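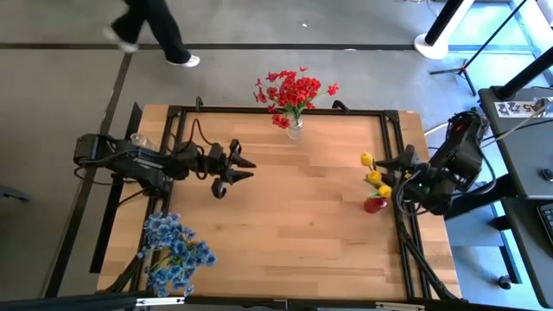

Figure 3. The tabletop during a flower session, seen from the fixed scene camera. Both grippers are controlled remotely by one operator.

3.2 Collecting demonstrations

All demonstrations used in this paper were recorded on the two-arm table shown in Figure 3. The arms face each other across a wooden top bordered by a black metal frame. The operator moves a pair of smaller leader arms, and the joint angles of each leader are sent to the matching arm at the table. We refer to the arm entering from the left of Figure 3 as the left arm throughout, regardless of where the operator stands.

We compared this setup with hand guiding, in which the demonstrator holds the wrist of the arm and moves it through the task directly. Hand guiding needs no leader arms and new operators learned it faster. It has two drawbacks for our tasks. The demonstrator's hands and forearms enter the camera view, and a policy trained on those images has to run later without them. It is also hard for one person to guide two arms at once while keeping both grippers at a useful angle. We therefore used hand guiding only for the single-arm tasks in Section 4.1 and remote control for everything else.

The flower tasks were chosen because the objects bend, overlap and hide one another. In the session of Figure 3, a small red vase with three yellow blooms stands in front of the right gripper, a clear glass vase with a wide red bouquet stands at the far edge, and a bouquet of blue flowers reaches over the near left corner. All the flowers are artificial. The middle of the table is left clear at the start of an episode so that either arm can bring an object into it without first moving something else. Earlier layouts with a vase near the center gave many episodes in which the first several seconds were spent making room, and the trained policy copied this behavior even when there was no need for it.

Three operators recorded the data: Henrik Hollmann, Sarmīte Koppel and Njoroge Mushi. Koppel had used leader arms before, and the other two had not. Each operator practiced for 30 minutes before recording, and practice episodes were thrown away. The operators were told which object to move and where it should end up, but were free to choose the arm, the approach direction and the point of grasp. We did not ask them to work quickly. In a pilot run in January we had asked for speed, and the result was a large number of hard contacts between the fingers and the vase rims.

An episode starts when the operator presses a foot pedal and ends when it is pressed a second time. Joint positions, gripper openings and camera images are stored with a shared clock in the Prullus logging format. Images come from one camera on each wrist and from the scene camera. The floor and desks outside the table were not screened off, and people sometimes walk through the background of the scene view. We kept these episodes. Cropping the scene images to the table is treated as a separate condition in Section 5.3.

After each episode the operator returned the objects to their starting places by hand. Positions were varied between episodes by shifting each vase up to 6 centimeters in any direction and turning it freely. The stems were not rearranged on purpose, but they move a little whenever a vase is lifted, so the shape of a bouquet drifts over a session. Rosemarie Diekmann checked the recordings at the end of each session and marked episodes for removal if an object fell off the table, if the log had a gap, or if the operator had stopped the arms for a reason unrelated to the task.

3.3 Differences between operators

The three operators settled on clearly different ways of lifting the small vase. Hollmann gripped it low on the body, with the fingers level. Koppel came in from above at a slant and pushed the blooms aside with the upper finger before closing. Mushi started with the low grasp and changed to the slanted one partway through his sessions. Both approaches work, but they pass through different wrist poses, and a policy trained on the mixed data sometimes stopped between the two and closed on the stems.

We tried two remedies. The first was to add the operator's identity as an input during training and fix it to one value at run time. The second was to have Mattes Ehlers, who had recorded none of the original data, label each episode by grasp type and to train on that label instead. The second worked better, mostly on account of Mushi's episodes, where identity says little about the grasp. Of the 11 evaluation starts with the vase placed close to the right arm, the label-conditioned policy completed 10. The failure was a grasp that held at first and slipped during the turn toward the center.

Operators also differed in how they used the idle arm. Koppel parked it well back from the objects. Hollmann often left it extended over the table with the gripper open, ready for a handover, and this shortened his two-arm episodes. It also meant that the left wrist camera spent long stretches looking at bare wood. We did not trim these stretches, as the policy has to learn to hold an arm still while the other one is working.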